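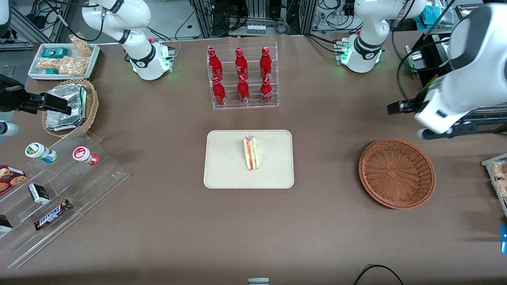 Kenza El Khatib asked at the June review whether the second arm was a purchase the snack-tray station could do without, given that one arm can reach a tray perfectly well. The answer recorded was that the second arm stays in the plan, and that the equipment budget must show its cost on a separate line so that the question can be put again each year.

# Zorwood Tabletop Station: Equipment Planning Card

Last updated: 25 Mar 2024

## Purpose

This card accompanies the Zorwood station records and is intended for departments preparing a request for a station of the same type. It sets out what must be budgeted, what may be deferred and who approves each part. It does not replace the purchasing rules.

## Station as planned

The station consists of 2 arms on separate base units, each fitted with a two-finger gripper, and a worktable covered in brown paper. The task area holds a tray, wicker baskets and clear acrylic racks stocked with packaged food and drink: a wrapped sandwich wedge, bottled Coca-Cola, bagged snacks and similar goods. Power strips and electronic units stand beyond the far edge of the table and require floor space of their own. Requests which allow only for the table will be returned.

## Budget lines

| Line | Item | Amount | Treatment |
|---|---|---|---|
| A | Arms and base units | By quotation | Capital |
| B | Grippers, brackets and cables | 3860 | Capital |
| C | Racks, trays and baskets | 500 | Consumable |
| D | Packaged goods and table paper | From the running budget | Consumable |

Amounts are in euros and exclude tax. Line A is quoted by Domitz. Line B is quoted by Kadlec and covers one complete set of fittings for both arms. A spare set must be entered as a second Line B and approved separately.

Line D was left out of the first request. Packaged goods pass their dates, wrappings wear with handling, and the paper covering has to be replaced. The requesting department bears this cost from its running budget.

## Planning notes

- Arms are to be written off over 5 years. Grippers are treated as wearing parts and are not written off.
- Acrylic racks should be ordered with the first delivery. Racks of differing shapes are acceptable, provided that each is entered in the stock list.
- Cable lengths must be measured with the arms at full reach. Lengths taken from the supplier's drawing have not been accepted since the first installation.
- Drinks are to be bought sealed and kept sealed. Opened bottles may not be placed on the table.
- The Rilex service agreement covers the arms and base units only. Grippers fall outside it.

## Records held

The station folder contains quotations, delivery notes, the stock list and a log of replaced parts. Trial recordings are held elsewhere and are described in their own card.

## Approval

Capital lines are approved by Romana Bednárik. Consumable lines are approved by Otakar Procházka. A request containing both must be submitted as one document with the lines kept apart.

## Open points

The cost of the second arm has not yet been separated from Line A in the Domitz quotation. Yasaman Ghorbani has requested a revised version. Until it is received, Line A should be copied into new requests as a single figure and marked provisional.

Contact: Viera Jelínek, Equipment Planning | © 2024 Zorwood | Back to top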